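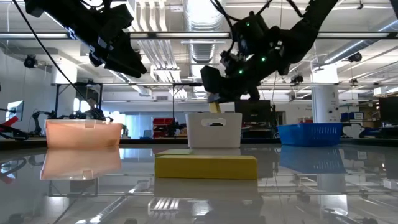

Đức Vi
Project lead, Handling and Sorting, Grurnell

Progress report to the Dawber Fund, February 29, 2024

Dear all,

Thank you for your patience with this one, which reaches you a little later than I'd promised. The short version is that the arms are sorting blocks into bins, the packing team at Vusport are still speaking to us, and we have spent 2,730 of the 3,000 pounds set aside for training.

We have kept to blocks for now, as they stand in nicely for the small parts people at Vusport sort by hand all day. We have logged 1,608 practice picks so far, and I was very pleased when two of the packers asked to come over and try running the arms themselves – they spotted straight away that we'd been laying things out far too tidily!

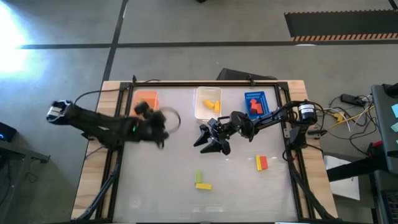
Sorting practice with both arms, blocks and bins on the table.

Their advice has changed the plan a good deal. Nights will stay as they are, and the morning shift will hand over only the dullest part of the job, with the hours saved going to checking and repairs, work that people have wanted more time for. Pay grades for the new duties are still being talked through, and I'd like to have that settled before any arm goes to the Stunamham site in June. 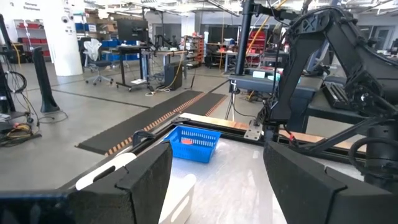 Will anyone at Vusport lose their job over this?
The firm has agreed in writing that no posts will go during the trial, and staff who move to checking keep their present hours.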